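Home | Projects | Reports | Contact

We use cookies to improve this site. Accept / Settings

Posau block sorting — progress note for April
To: Bláthnaid Mac an tSaoi
From: Jarlath Quinlan

Quick one, sorry — full spreadsheet to follow. Bench is set up, black table, green backdrop, marker sheet down flat. White tray and tagged blocks in use since the start of the month. 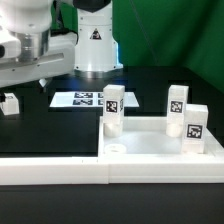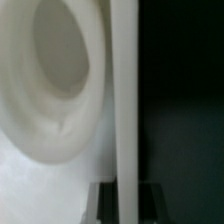
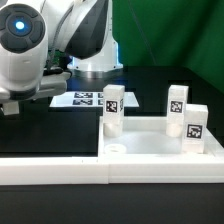

Spend to date 2172, against the second installment. Biggest single item was the trays, 826 from Herker incl. delivery. Tierney quoted lower but couldnt do the raised walls in one piece, so we passed. May go back to them for the rails.

Tags: first batch printed too glossy, reads dropped out under the overhead lights. Reprinted on matte. Better. Still the odd miss when a block stands right up against the tray wall, looking into it. Marker sheet gets re-taped every morning, corners lift.

Layouts — 12 agreed and written up, the rest in draft. Want your okay on the drafts before we go further, esp. the ones with blocks standing close together. Those take longest to reset and I'd like to drop a couple of them.

Behind on: the write-up for Niltau. They asked for a layout sheet per session and we only started keeping them properly halfway thru. Will backfill from the bench notebook where I can, some early sessions will just have to stay blank.

Next: second tray (same size), spare set of blocks, new backdrop fabric as the crease wont iron out. Up to 19 more sessions before the review, depending on room bookings — afternoons are tight.

Need from you: sign-off on the spare blocks, and who at Niltau gets the draft. I'm at the bench most days until 4.

Jarlath

Last updated: April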